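Home | Explore | Ask a Scientist | For Families
Last updated: February
Reading time: 3 minutes

Can a Robot Do the Chores Yet?

Many homes already have one kind of robot helper: a vacuum that rolls across the floor by itself. Washing machines do much of their own work, too. A person still has to sort the socks, load the washer, and put everything away.

Why are those jobs harder? Rolling across a flat floor takes wheels and a few sensors. Folding a shirt takes fingers, eyes, and good guesses, for a shirt never lands in the same shape twice.

Stores have the same problem. At the Platatard warehouse in Purville, machines carry 300 boxes an hour along a straight track. Workers place soft or oddly shaped items on the shelves by hand.

Robots learn by practicing. Much of that practice takes place inside a computer, in a pretend world called a simulation. A robot can try one task 3,000 times there — and no dishes are broken. 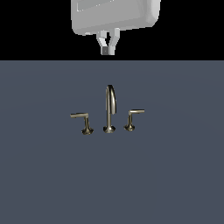 Vevard Children's Science Center — Department of Robots and Machines

A faucet is a good thing to practice on. The one in this simulation has a tall, curved spout with a lever handle on each side, and the robot's two fingers point down from above. To turn on a faucet, a robot must find the correct handle, touch it in the right place, and push gently in the right direction. Your hand does all of this while you think about something else.

So, can robots do the chores yet? They can do a few, when the job stays nearly the same each time. For the rest, people are still needed, and that includes you on dish night.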